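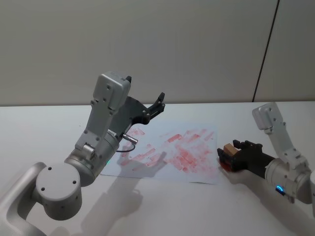 One of the white tables at Kikia.

About Kikia

Kikia is a drawing and painting school for adults and older children. We're upstairs at 354 Rasell Street in Drendach, above the old Krawczyk shoe store. The sign downstairs still says Krawczyk — look for the green door to the left of it.

Renata Pawlak opened the school after teaching evening classes at the high school, where the art room had to be cleared by nine and wet paintings went home on the bus. She wanted a place where work could stay on the rack until it was dry. The first term had one class on Thursday nights and a kettle borrowed from her sister. We now run 11 classes a week in three terms, with a shorter program in January for people who don't want to wait until February.

What we teach

Beginners start with line and tone. The first few weeks are pencil, charcoal and cheap newsprint, and we go through a lot of it. Colour comes next, usually in gouache, since it's forgiving and washes out of most clothing. After that, students choose between watercolour, oils and relief printing. The printing class is small because we have 2 presses, and one of them is slow.

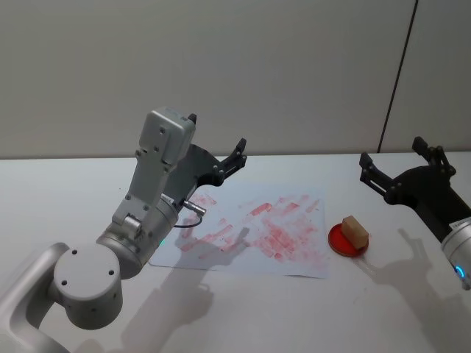 Children's classes are for ages 11 and up. We've been asked many times to take younger ones and have decided against it for now. The stairs are steep and the sinks are at adult height. The library across the street has a good Saturday program for little kids, and we're happy to pass along the details.

Open studio runs Sunday afternoons for anyone enrolled in a current class. There's no instruction, but one of the teachers is usually working on something of their own and doesn't mind questions. Bring your own materials, or buy paper and basic colours from the cupboard at cost.

How we work

Classes are capped so that each student gets time with the teacher. We don't give grades or certificates. If you need a portfolio for a college application, Renata sets aside time in the fall to go over it with you, and you should book that early.

Fees are listed by term on the enrolment page. A deposit of $100 holds your place and comes off the total. If you have to withdraw before the second class we refund everything except materials already used. After that we'll credit you toward another term.

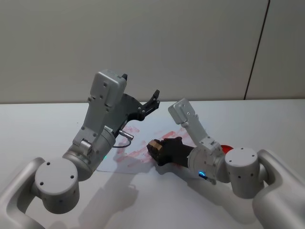 Red marks on white paper.

The end-of-year show is held in the studio, with work from every class that wants to take part. Students hang it themselves, which takes most of a day and involves some negotiation over the wall by the window. Pieces can be sold and the school takes no commission.

Finding us

Parking on Rasell Street is metered until six and free after that. The building has no elevator. If the stairs are a problem, please call — we teach a ground-floor drawing class in the library meeting room each spring, and can put you on the list for it. The office is staffed for an hour before each evening class, and messages left at other times are returned the next working day.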